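White Sandals at Home: Care and Storage FAQ

Reading time: 2 min
Last updated: 21/02/2021

Where should I set up?
A clear white table near a plain wall. Dirt on a pale sole shows up early there. Put down a flat colored mat to mark the finished spot. 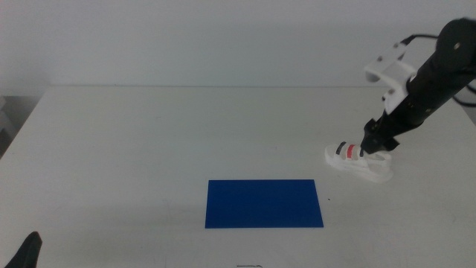
Goltberg asks whether newspaper would do in place of a mat. It will, but ink transfers to white soles, so use plain paper.

How do I clean the sole?
Mix 2 teaspoons of mild soap into a bowl of lukewarm water. Work along the sidewall with a soft brush, then wipe. No bleach — it yellows some foams.

Does the table need wiping too?
Yes, before and after. Grit left on the surface goes straight back onto the sole.
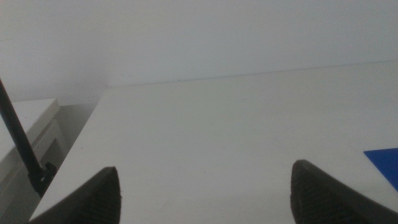

Photo: Codano

Allow four hours of drying time, away from radiators.

How should the straps be stored?
Hook-and-loop picks up lint when left open. Comb out the hooks with a dry toothbrush and close every strap before the sandals go on the shelf.
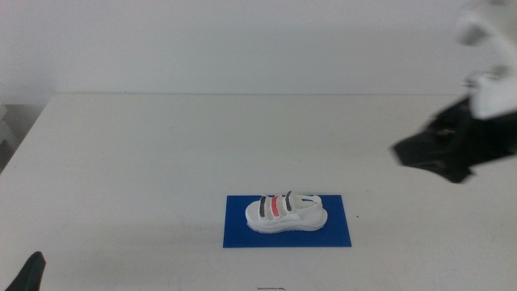 Strap fasteners lose grip long before a thick sole wears down. Check them every May. On a sandal with three straps, test each one separately, and keep soap off colored stripes like the red one in the middle until you have tried a hidden spot.

Comments (2)

Valteo: Five hours for mine — thick soles hold water.

Nair: Does the toothbrush damage the loop side?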